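홈 강의 자료실 과제 공지 게시판 로그인

로봇학습 실습 5주차 강의노트: 시연 데이터 모으기
2022년 1월 11일 / 정리 Nafula Shemweta

지난주 못 끝낸 부분부터. 제어기 튜닝 얘기는 접고 바로 데이터로 감. 모방학습에서 성능이 안 나올 때 다들 네트워크부터 뜯어보는데, 우리 실습실에서는 시연을 다시 틀어보면 원인이 나오는 경우가 훨씬 많았음. 그래서 오늘은 전부 수집 얘기.

참고로 Mwanahawa Kioko 조교가 실습 시간에 돌린 기록을 같이 봄. 기록 폴더 이름이 Nuvberg로 시작하는 것만 최신. 나머지는 예전 형식이라 로더가 못 읽음.

1. 용어 먼저

에피소드: 시작 버튼부터 종료 버튼까지 한 번. 옷 한 벌 접기 = 에피소드 하나. 중간에 놓쳐서 다시 집어도 한 에피소드.

프레임: 한 시점의 관측 + 그 시점의 행동. 관측은 카메라 영상, 관절각, 그리퍼 열림 정도. 행동은 목표 관절각 기준으로 저장. 측정값 아니고 목표값임. 작년 수강생 절반이 여기서 헷갈림.

세션: 같은 사람이 같은 배치로 이어서 찍은 에피소드 묶음. 배경이나 조명 바꾸면 새 세션으로 끊을것.

조작자: 리더 팔 잡는 사람. 기록지에는 이름 대신 번호로.

언어 지시문: 에피소드마다 한 줄. "티셔츠를 반으로 접어라" 정도. 길게 쓰지 말것. 세션 안에서는 표현 통일하되 세션끼리는 달라도 됨. 표현이 좀 다양한 쪽이 나중에 도움 됨.

2. 왜 옷인가

강체는 포즈 여섯 개 숫자면 상태가 끝남. 컵을 집는다, 블록을 쌓는다, 이런 건 자세 추정만 되면 스크립트로도 어느정도 된다.

천은 그게 안 됨. 상태 차원이 사실상 무한. 같은 셔츠를 같은 자리에 던져도 매번 모양이 다르고, 소매가 밑에 깔리면 안 보임. 모델링해서 풀겠다는 접근은 오래 있었고 지금도 있는데 실습 범위에서는 무리. 사람이 하는 걸 보여주고 배우게 하는 쪽이 현실적.

양팔이 필요한 이유도 같은 맥락. 한 팔로 집어 올리면 반대쪽이 처짐. 두 점을 동시에 잡고 장력을 유지해야 면이 펴진다. 두 팔 타이밍이 데이터 안에 그대로 들어가야 하니까 기록도 두 팔을 한 시계로 찍어야 함. 이거 3절에서 다시.

과제 난이도 순서 (우리 실습 기준):
수건 펴기 -> 수건 접기 -> 반팔 티셔츠 펴기 -> 반팔 티셔츠 접기 -> 긴팔. 긴팔은 이번 학기 안 함.

3. 원격조작 절차

리더-팔로워 방식. 조작자가 리더 팔 두 개를 움직이면 테이블 쪽 팔로워가 따라감. 힘 피드백 없음. 조작자는 저항을 손으로 못 느끼고 눈으로만 판단해야 함. 처음 하는 사람은 천을 너무 세게 당김. 연습 에피소드는 저장하지 말고 버릴 것.

시작 전 확인
- 두 팔 홈 자세. 리더랑 팔로워 각도 차이가 크면 시작 순간 팔이 튄다. 반드시 맞추고 시작.
- 카메라 고정 나사. 손으로 살짝 흔들어보고 움직이면 다시 조임. 위치가 바뀌면 세션 새로.
- 노출, 화이트밸런스 수동 고정. 자동이면 파란 옷이 화면 가득 들어올때 색이 출렁거림.
- 저장 공간. 확인 안 해서 날린 조가 매 학기 나옴.
- 케이블 여유. 팔을 끝까지 뻗어보고 당기는 데 없는지.
- 비상정지 위치 두 사람 다 알고 있을 것.

진행 중
- 말 걸지 않기. 조작자 집중 깨지면 손이 멈추고, 멈춘 구간이 그대로 데이터가 됨.
- 2인 1조. 한 명 조작, 한 명 기록지. 교대는 세션 단위로.
- 속도는 평소 손동작보다 느리게, 대신 일정하게. 급가속 금지.
- 망설임 구간이 길면 그 에피소드는 폐기 표시. 정책이 가만히 서 있는 걸 배운다. 실제로 배움. 농담 아님.
- 접근할 때 그리퍼를 미리 다 벌려놓고 들어가기. 천 바로 위에서 벌리면 손가락이 천을 밀어서 주름이 생김.
- 가장자리 집을 때는 끝단에서 살짝 안쪽. 너무 끝을 잡으면 빠지고 너무 안쪽을 잡으면 두 겹이 같이 잡힘.

종료
- 양쪽 그리퍼 열고, 팔 홈으로 돌아온 다음 종료 버튼. 천 잡은 채로 끝내지 말것.
- 성공/실패 바로 체크. 나중에 영상 보고 하겠다는 사람 있는데 결국 안 함.

시간 동기 얘기. 카메라, 왼팔, 오른팔이 각자 자기 시계로 찍으면 나중에 맞추는 게 지옥. 한 프로세스에서 도착 시각을 찍고, 주기는 카메라에 맞춘다. 관절 값은 더 빠르게 들어오니까 카메라 프레임 시각에서 가장 가까운 값을 고름. 보간은 하지 않는다. 그리퍼 개폐 순간에 보간 들어가면 반쯤 열린 가짜 상태가 생김.

4. 얼마나 모으나

정답 없음. 그래도 숫자는 있어야 하니까 조별 목표를 200 에피소드로 잡음. 저번 학기 Cordeiro 조가 293까지 모았는데 앞쪽 세션 하나가 카메라 밀린 상태여서 그걸 통째로 뺐음. 뺀 다음이 성능이 더 좋았다. 개수 욕심내지 말라는 뜻에서 하는 얘기.

세션당 18 에피소드에서 끊고 쉬기. 그 이상 가면 손이 대충 움직이기 시작함. 궤적 분산을 세션 안에서 순서대로 찍어보면 뒤로 갈수록 퍼지는 게 그래프로 보임. 그래프는 과제 폴더에 있음.

5. 다양성. 오늘 제일 중요한 절

똑같은 시연만 잔뜩 있으면 정책은 그 궤적만 외운다. 시작 위치를 손가락 한 마디만 옮겨도 실패. 그러면 뭘 바꿔야 하느냐.

(가) 초기 상태. 옷 놓는 방향, 접힌 정도, 소매 말린 정도. 매번 펴서 반듯하게 놓지 말고 손으로 툭 떨어뜨리고 시작하는 것도 섞기. 단, 무작위라고 해놓고 사람 손이 하는 무작위는 늘 비슷함. 방향은 미리 뽑은 표대로 놓을것. 표는 기록지 뒷면.

(나) 물체 자체. 색, 무늬, 두께, 크기. 얇은 티만 쓰면 두꺼운 옷에서 집는 깊이가 안 맞음.

(다) 배경. 테이블보, 뒤쪽 벽지. 흰 테이블에서만 찍은 정책은 테이블보 하나 깔았더니 엉뚱한 데를 집더라. 무늬 있는 배경이 특히 어려움. 꽃무늬 테이블보 위에서는 무늬 경계를 천 경계로 착각하는 일이 생김.

(라) 방해 물체. 과제랑 상관없는 물건을 테이블 위나 주변에 두기. 바구니, 컵, 접시, 장식품 아무거나. 규칙 하나. 팔이 쓰는 공간은 침범하지 않게. 그리고 에피소드 도중에 건드리지 않기. 세션마다 바꾼다.

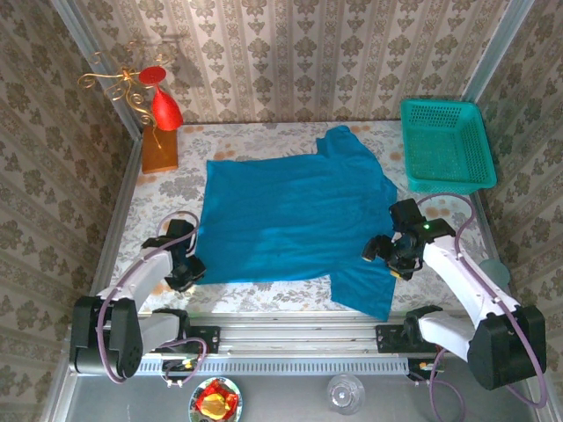

문: 배경까지 다 바꾸면서 찍으면 학습이 더 느려지지 않나?
답: 초반 손실은 천천히 내려가고, 같은 개수로 비교하면 익숙한 배경에서의 성공률은 조금 손해를 볼 수 있다. 대신 처음 보는 배경에서 버티는 정도가 달라진다. 평가를 어디서 할지 먼저 정하고 비율을 잡으면 됨.

비율 얘기 이어서. 한 번에 전부 바꾸지는 말것. 옷도 바꾸고 배경도 바꾸고 카메라도 바꾸면 실패했을 때 뭐 때문인지 모름. 세션 사이에 바꾸는 요인은 한두 개. 바꾼 내용은 기록지 "변경" 칸에 적음. "배경 변경"이라고만 쓰지 말고 어떤 걸로 바꿨는지까지. 예를 들면 "테이블보 꽃무늬, 벽지 다마스크" 이렇게. 파란 반팔이면 파란 반팔이라고 쓰고.

6. 회복 동작

잘된 시연만 모으면 정책이 한 번 삐끗했을 때 돌아올 줄을 모른다. 학습 분포 밖으로 나가고, 거기서 또 이상한 행동을 하고, 오차가 쌓임. 교과서에 나오는 그 얘기 맞음.

방법 두 개.
하나, 일부러 실수한 상태에서 시작. 소매가 구겨져 있거나 옷 일부가 테이블 끝에 걸친 상태로 놓고 거기서부터 정리하는 시연. 실수하는 과정은 녹화 안 하고 고치는 과정만 녹화.
둘, 학습된 정책을 돌리다가 이상하면 사람이 넘겨받기. 넘겨받은 뒤부터만 라벨로 씀. 이건 2월에 할 예정. 지금은 첫째만.

주의: 실수까지 녹화해놓고 성공으로 체크하면 실수도 같이 배움. 작년에 Carkine 조 정책이 꼭 한 번 헛집고 나서 제대로 집는 버릇이 있었는데 시연이 그랬음. 조작자가 거리감을 보려고 허공을 한 번 집는 습관이 있었던 것.

7. 정리와 검수

찍은 날 바로 검수. 다음날 하면 기억이 없음.

검수 항목
- 프레임 빠짐. 스크립트가 잡아줌. 연속으로 5프레임 이상 빠지면 폐기.
- 왼팔/오른팔 바뀜. 의외로 자주 있음. USB 다시 꽂으면 순서가 바뀐다. 영상에서 왼팔이 움직일때 왼팔 관절값이 움직이는지 눈으로.
- 리더 팔 손이 카메라에 들어왔는지. 들어오면 정책이 사람 손을 보고 답을 맞춤. 실전에는 손이 없으니 망함.
- 지시문과 실제 동작 일치. "접어라"인데 펴기만 하고 끝난 것.
- 앞뒤 정지 구간 자르기. 자동으로 자르는데 느린 조작자는 동작까지 잘릴 수 있음. 몇 개는 직접 확인.
- 성공 기준. 접기의 경우 소매가 몸통 밖으로 안 나오고, 밑단이 어깨선 쪽으로 넘어와 있으면 성공. 주름은 안 봄. 예쁜지 안 예쁜지도 안 봄.

검수는 찍은 사람 말고 다른 조원이. 애매하면 "보류"로 두고 실습 시간에 같이 봄. 실패 에피소드 지우지 마세요. 따로 폴더에. 나중에 성공/실패 판별기 학습할 때 씀.

학습/검증 나누기: 프레임 단위로 섞으면 안 됨. 옆 프레임은 거의 같은 그림이라 검증 손실이 거짓말을 함. 에피소드 단위도 부족하고 세션 단위로 나눌 것. 세션 하나는 통째로 빼서 검증.

그리고 검증 손실이 낮다고 실제 성공률이 높은 게 아님. 결국 로봇에 올려서 돌려봐야 한다. 평가 때 초기 상태도 표대로. 잘 될것 같은 모양으로 놓아주는 거 금지.

8. 과제

- 조별로 티셔츠 접기 세션 최소 둘. 세션끼리 요인 하나만 다르게.
- 회복 시연 세션 하나.
- 기록지 스캔본, 검수표, 폐기 목록과 이유. 이유는 한 단어 말고 문장으로.
- 짧은 보고서. 제일 어려웠던 에피소드 하나 골라서 어디서 왜 막혔는지. 다시 찍는다면 뭘 바꿀지.

제출은 Plelgate 폴더, 조 이름으로. 원본 데이터는 올리지 말고 서버 경로만 적기. 용량 때문에 저번에 폴더가 한번 터졌음.

장비 예약은 Mwanahawa Kioko 조교한테. 예약 없이 전원 켜지 말 것. 다음 시간은 행동 청킹, 읽을거리는 자료실에 올려둠.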